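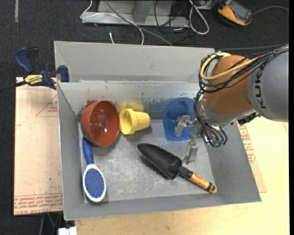

Forosden, November

Blog > Tidying > Your questions

The one-bin method: things you keep asking me

Since I wrote up my one-bin method (everything homeless goes in one big open bin, then gets sorted) my inbox has been full of bowls. I'm delighted! I've pulled the most common ones together.

181 shares | 50 comments

Why a bin with no lid?

A lid is somewhere to put more stuff, that's my view. With an open top I can look straight down and see the blue bowl, the yellow nested cups and the garden trowel all in one go. I had a lidded one from Sandotow for a year and I still find things in it.

Does it matter what colour the bin is?

I like grey. Bright things jump out at you against it, and if you're sorting with children they can shout out colours as they go. A patterned bin would drive me up the wall.

Mine's got scratched to bits on the bottom. Do I need a new one?

Goodness, no. Pale scuffs and worn patches are fine for bowls and cups. I'd only swap it for a crack or a sharp edge.

Should kitchen things and garden things go in together?

For the first pass, yes, chuck it all in. The trowel comes out first though, and if there's soil on it, it gets a rinse under the outside tap before anything else happens. Then bowls, then cups, then whatever's left (pegs, in my house, always pegs).

Do you stack the bowls?

Only once they're clean and going in the cupboard. In the bin I stand them along the back wall, and if one tips over a bit, like my reddish-brown one does, I leave it be. Glossy bowls mark each other if you ram them together.

And nested cups?

Keep the set together and lay it on its side. Stood up, mine go over the minute anyone nudges the bin. If they jam, a bit of warm water round the outside one usually frees them.

Floor or table?

Table, every time! My back won't do the floor any more. The Carkero storage people sell a stand for theirs but a plain wooden tabletop does me very nicely.

How often do you empty it?

Teatime, most days. I did miss a fortnight in the summer and we'll say no more about that.

113 likes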